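Sonolmont Wrist View Pack

Part of the Lonedance range

I've been selling this pack since April and people keep asking me what's in it, so I've finally written the page properly. It's a set of simulated pick-and-place runs, seen from the wrist, for anyone teaching an arm to grasp things and getting fed up with driving it by hand all afternoon (I was!).

You get 400 runs. Every one comes with the wrist view, the joint angles, how far open the fingers are and the commands I was sending at the time. I drove them all myself with a Biwott hand controller, wobbles and second thoughts included, and I've left those in. My own early models got stuck the moment they drifted off a perfect path, and the messier runs helped a lot with that.
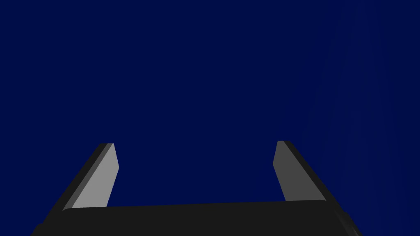
Lonedance Catalogue, Issue 9, page 22

With the two fingers wide open and only dark blue behind them, it's a good view for checking your cropping. The palm runs along the bottom and the fingertips come up to about halfway, so if your loader trims the lower part of each picture you'll lose the gripper, and your model will miss it. I did exactly this with my first loader and spent ages blaming the learning rate.

Frames like it are tagged "open, empty" in the labels file. Please don't throw them all out! I used to, and my arm got very keen on closing its fingers on thin air. Keep a decent share in the mix and see how you get on.

The pack loads straight into Gerus, and there's a plain folder version too if you'd sooner write your own reader. Unzipped it comes to more than 90 gigabytes, so do clear some room first.

Things I'd still like to fix: the lighting doesn't change enough from run to run, and there are no soft objects yet. If your real gripper has rounded fingertips you'll probably want to add some runs of your own as well.

Sold as a download, one licence per team. Updates to this version are free, and the order form has a box for questions, which I do read.

Page last changed August 19, 2021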